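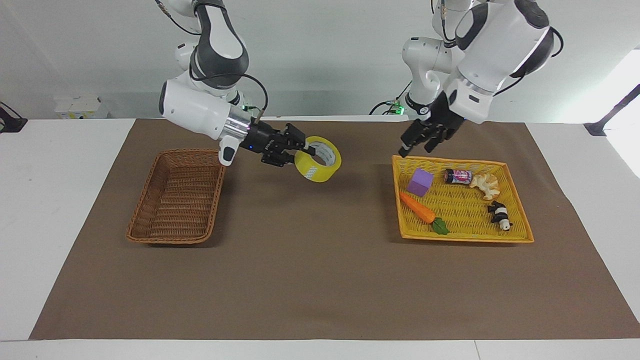
Do you need a basket for the tape?

The latest advice from the home-storage people at Laris is that every household should keep a "sending station": one basket for the packing things, one shallow tray for whatever is waiting to go out, and a mat underneath so the table doesn't get scratched. Their leaflet promises you will never hunt for the tape again. I have read that promise before, usually printed on the lid of something I later gave away.

Still, several readers wrote in after the September issue to say the idea had worked for them, so I gave it a fair run. Wicker basket on the left, woven tray on the right, brown mat under both. I packed 12 parcels this way, most of them jars going up to Fladurmont, and I will admit the mat earned its place. Tape that gets put down on a bare table tends to roll, and a mat slows it down. It also gives you somewhere to slide a box around without leaving marks.

The basket I am less sure of. An open basket invites things in. Within 10 evenings mine held two dead pens, a phone charger, a bag of rubber bands and a birthday card I had meant to mail in the spring. The tape was underneath all of it. A basket is fine for scarves, but for one roll of tape and a pair of scissors it is mostly a place to lose them.

The tray did better. It is shallow, you can see everything in it, and a roll laid flat stays put. If you are buying only one thing, buy that, or use the one already sitting under your fruit. Woven trays do catch crumbs and snippets of tape, so turn yours over the trash now and then.

Laris also sells a matching set with 6 pieces, including a lidded box for labels. I can't think what most of us would do with it – I mail perhaps two things a month outside of jar season, and my labels live in an envelope.

One tip from the leaflet does hold up: fold over the end of the tape before you put the roll away. It costs you a half inch and saves a fingernail.

Readers in Golton tell me the thrift store there has trays most weeks. Try it before you order anything new.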